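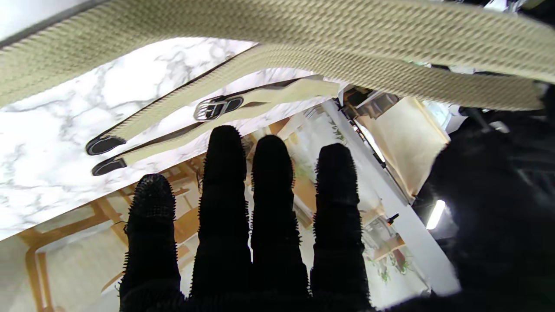 Strap on my Wivance holdall keeps slipping - ticket 154, second go at explaining it. I bought the bag from your Pludstead shop in August and it was fine for months, then it started letting itself out whenever there was any real weight in it. The webbing is the beige one, and the trouble is all at the silver slider with the two bars, on the narrower strap. I've no complaint about the wide ribbed strap, that one behaves itself! The black tips on the ends are both still on too, in case you were going to ask whether the strap had frayed.

What happens is this. I set the length at home, pack the bag, walk to the station (ten minutes if I don't dawdle) and by the time I'm on the platform the bag is banging against my knee. I hitch it up, it's fine for a bit, then down it goes again. With just a jumper and a book inside it doesn't budge.

Things I've tried so far, with how I got on:

Took the strap right out of the slider and threaded it again, following the little leaflet. Better for one trip, then back to its old ways.

Turned the strap over so the other face was against the bar. No difference that I could tell, and it sat a bit twisted on my shoulder, so I turned it back.

Washed the webbing by hand in warm water with a drop of washing-up liquid, as your first reply suggested, and let it dry overnight. It came up lovely, I must say, but it still slips.

Hung the bag on the back of the kitchen door with 10 kg of potatoes and tins in it. After 20 minutes it had dropped by more than 2 cm. I did the same with my old Brandão bag and that one hadn't moved, so I don't think I'm asking too much of it.

Update, May 6, 2019. Your second reply said to pass the loose end back through the slider once more so the strap is doubled, and I've now done that. It's a fiddle to get through (I ended up using the handle of a teaspoon) but it does seem to grip harder. Same potatoes, same door, and I couldn't see any drop at all. I've only carried it to the shops and back since, so I'd like to keep the ticket open until I've been to Skustitz with it next week, fully packed.

Two questions while I'm here. Do you sell the slider separately, and would a new one go on without unpicking the stitching? And is it all right to leave the strap doubled for good, or will it wear a crease in the webbing? I'd happily put up with a crease if it means the bag stays where I put it.

Status: waiting for reply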